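Vavura Hat Display Collection: Data Card

Maintained by: Nimer, Soft Goods Section
Contact: Emiko Onishi
Last revised: 10th February

Summary

The Vavura collection documents the placing and removing of soft headwear on a small retail display stand. It was assembled to support the study of how cloth hats are handled, hung and returned to a tabletop in an ordinary shop setting. The materials consist of short recordings, still pictures and a written log for each session. This card describes the objects, the work surface, the procedure and the known limits of the collection.

Objects

The principal object is a flat cap in a light, undyed shade. The cap is soft, holds creases from handling, and has a short brim. Before each session it is laid on the table without pressing or steaming. Marks and smudges acquired in use are left in place and entered in the log under "cloth condition."
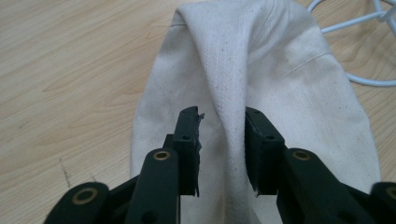 Cloth of this kind does not return to the same shape twice. A fold raised during one placement may still be present at the start of the next, and annotators are asked to record the folds they find instead of comparing them with an earlier entry. Seams are recorded separately from folds. Where the two cannot be told apart, the entry should read "unclear."

Display stand

The stand is a white wire model with a ring base, a lower tier and an upper tier. The spokes of the upper tier turn up at their ends, and a hat may be hung from them. The stand is placed on the tabletop by hand at the start of the session, and its position may vary from one recording to the next. Users who require a fixed position should consult the session log, where displacement of the base is noted.

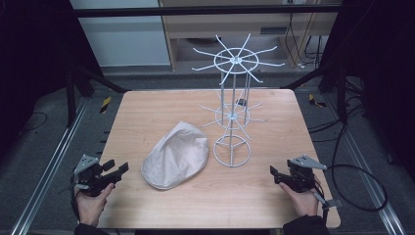 Each recording covers one of two activities. In the first, the cap begins on the table and is hung on the stand. In the second, the cap begins on the stand and is laid on the table, crown up. A placement is considered complete when the cap has been released and remains where it was put. Caps that fall are retained in the collection and labeled "dropped" — they are not to be removed during cleaning of the data.

Sessions were planned by Rosaura Cárdenas and carried out at the Ornwood workroom in December. The log was reviewed by Takumi Iwasaki, who also wrote the definitions used in the labels.

Contents

Recordings: 1,000
Activities: 2
Label fields per recording: 5
Length of each recording: up to 4 minutes

The label fields are activity, starting position, final position, cloth condition and outcome. Free-text remarks are kept in the session log.

Work surface

All sessions use a table with a light wood-grain top. No cloth or mat is laid over it. The grain should not be used as a measure of distance, as its lines are uneven and the table may be turned between sessions. Small items left on the surface are listed in the log when they are noticed.

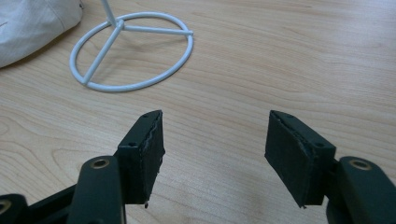
Tabletop, light wood grain.

Known limitations

The collection represents a narrow range of headwear. Stiff hats, knitted hats and hats with wide brims are not included, and results obtained with this material should not be assumed to apply to them. Only one pattern of stand was used. A proposal to add the Koyama wall rack is under review by Thiện Bùi.

Cloth condition is a matter of judgment. Annotators did not always agree on whether a crease was new, and in such cases both entries have been kept.

Access and corrections

Requests for access should be sent in writing to the contact named at the head of this card. Corrections to labels should give the recording number, the field concerned and the proposed wording. Gaëtan Texier keeps the list of accepted corrections, and changes are incorporated at the next revision.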